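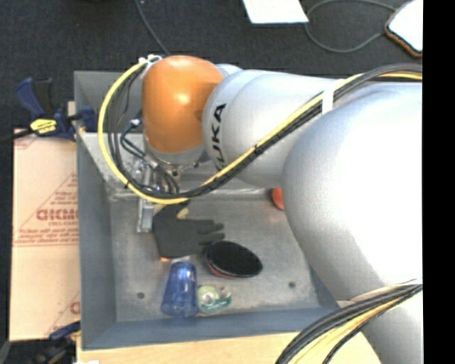
September, the third evening without the app

I have taken Wurkaler off my phone. It sat there for 61 nights with its little moon icon, and in all that time I can't name one morning when I got up feeling better than I would have if I'd gone to bed and left the phone in the kitchen.

I should put down how it started so I don't fall for it again in a year. I was sleeping badly in July. It was hot, and the people upstairs had their television against the wall over my bed. Those are two perfectly good explanations and I ignored both of them. I read an article that said most of us have no idea how poorly we sleep, and at the bottom of the article was a link, and behind the link was Wurkaler with a free week. After the free week it wanted money, and by then I had a streak going and didn't want to lose it. I knew exactly what was being done to me and paid anyway.

What it gives you is a score. You wake up, you feel fine, you look, and it says 58. Then you don't feel fine. I went into the office one morning yawning and telling people I'd had a terrible night, and somewhere before lunch I noticed I wasn't tired. I'd been performing a number.

The night that finished it was the one I spent in the armchair. I'd left the phone charging on the mattress, under the pillow, where it's supposed to go. I read until after two, fell asleep with the lamp on, and woke up with a neck like a plank. Wurkaler gave me an 88 and said my deep sleep was "excellent." The bed slept beautifully. I was in the other room.

I wrote to them. I wasn't rude. I asked how it could measure deep sleep in a person who wasn't there, and what came back was a paragraph about how every body is different and results may vary, plus an offer to move up to the yearly plan. I read it twice looking for an answer to my question.

Then there's the tea. Gollura, "evening blend," which the app recommended on a bad-score morning, and I would love to know what that recommendation cost somebody. The tin has a sentence on the back about ancient calm. It tastes like warm hay. I drank it for most of August and what it mainly did was get me up at four to use the bathroom, which the app then recorded as "restlessness" and suggested I treat with Gollura. I've still got half the tin. I may try it on the tomatoes.

Went to the Kravchuk pharmacy this afternoon for ordinary aspirin and the sleep shelf has grown again. It takes up the whole end of the aisle now. Sprays, gummies, a mask with wires in it, a blanket you're meant to pay 135 dollars for because it's heavy. I have a heavy blanket. It was my grandmother's and it's heavy because it's wool. I picked up one of the boxes, a Drunow pillow spray, and it said it had been "loved by 2,501 sleepers." Loved how? Who went and asked them, and were they given the stuff free first? And why the one on the end? I suppose 2,500 would have sounded made up. I put it back behind the aspirin, facing the wrong way.

I don't think it's all a swindle, to be fair. I'm sure there are people with real trouble, and doctors who know what to do for them, and machines in hospitals that can tell whether you're in the bed. But I never had real trouble. I had a hot bedroom and a loud ceiling.

Last night I went to bed at eleven with the window open and the old alarm clock on the dresser. Woke up once, didn't know what time it was, didn't look. Up at 7. No idea how I slept. Pretty well, I think, though I notice I want to put a figure on it, and I caught myself in the shower deciding it was a 74. That will take a while to wear off.

The yearly plan, it seems, was switched on when I wrote in to complain. I have to call tomorrow and get the money back, and they'll put me on hold, and I expect there'll be rain sounds.

Also need: lamp bulb, stamps, something for the neck. Cancel the newsletter too. It came again tonight at ten past eleven, telling me to put down my screen.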